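Gripper faults whenever it holds the box
Stela Ilie
March 14, 2019
Ours trips fault 118 on closing. The vendor says recalibrate. I doubt it.

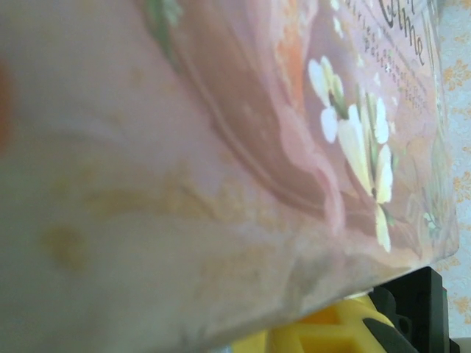 Wrist view, fingers against the box

Myroslav Kovalchuk
Recalibrating only hides it.

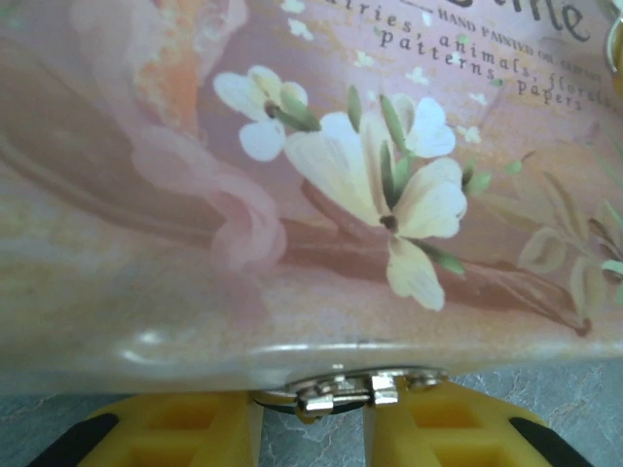

I'd check the force limit first. Someone always sets it too high. With the fingertips on either side of that metal latch, I'd move the grip too — hinged parts shift.

Lesia Melnychuk
Same fault at Lakau. Check the wrist cable
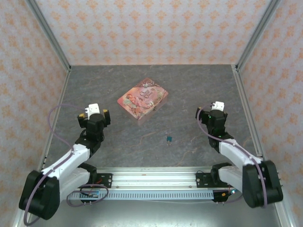 and log a few cycles before you believe any fix, mine included.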